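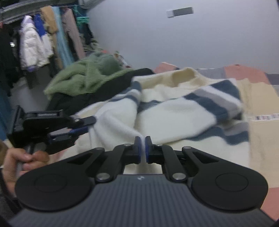

A cream-white knitted sweater with slate-blue striping, laid across a bed.

Sweater folding is the practice of laying a knitted garment flat and bringing it down to a compact shape for storage. It is one of the most satisfying of household jobs, and a bed is a wonderful place to do it -- wide, soft and at a comfortable height!

Method
The sweater is spread with its front down and smoothed from the collar outward. The sleeves are crossed over the back, and the body is then folded in half or in thirds. Thick, fuzzy knits do best with fewer folds, as every extra layer adds a surprising amount of bulk. Stripes are a real help, giving the eye a line to follow.

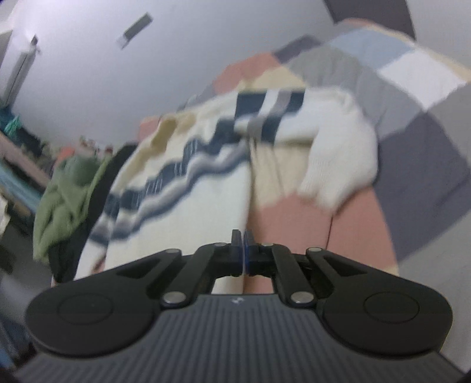 The bed as a work surface
A patchwork quilt with large square patches makes a handsome surface, and its seams can serve as guides for straight edges. Ruaridh Cairns, writing in the Fustthorpe household guide, recommends folding heavy knits there each November, before the shelves fill up -- and stacking them no more than 2 deep.

See also
Knitwear
Patchwork quilt
Linen closet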